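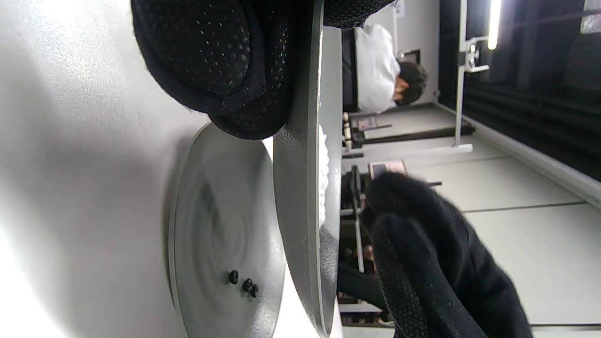

January 20, 2018

I spent part of this week rereading the indemnity section of a supply contract between Gradlow, which buys machined parts, and Flirlow, which makes them. Both names are changed. The form is a common one and so is the defect in it.

The clause says the seller will "indemnify, defend and hold harmless" the buyer from third-party claims arising out of defects in the goods. Two pages later, a notice paragraph says the buyer must give "prompt written notice" of any claim. The contract does not say what happens if notice is late.

That gap matters more than the drafter probably expected. There are two usual readings:

- Notice is a condition. If it is late, the duty to indemnify never arises, and the buyer pays its own way.
- Notice is a promise. If it is late, the seller still owes indemnity but may subtract whatever the delay cost it.

Courts tend to dislike forfeitures, so when the wording is unclear many of them lean toward the second reading. I would not build a budget on that. The result depends on the state, the exact words, and sometimes on whether the seller can show real harm from the delay. A seller who lost the chance to inspect the part before it was scrapped has a decent argument. A seller who got the letter in May instead of April and did nothing with it for 11 weeks has a poor one.

The fix is one sentence. The version I use reads:

> Failure to give prompt notice does not relieve the indemnifying party of its obligations, except to the extent the failure materially prejudices its defense of the claim.

"Except to the extent" is the working part. Written as "unless," the same sentence can be read to wipe out the whole obligation once any material prejudice is shown.

The second problem in this form is defense costs. The seller must "defend," but the cap on liability in the next section covers "all amounts payable under this Agreement." Fees paid to defense counsel arguably count against that cap. On a small claim the fees can pass the settlement amount early. If the parties want defense costs outside the cap, the cap has to say so. If they want them inside, it should say that too.

I also checked the survival clause. It keeps the indemnity alive for 270 days after termination, and it is silent on whether a claim has to be made in that time or only has to arise in it. I marked it and sent the draft back with both options in brackets.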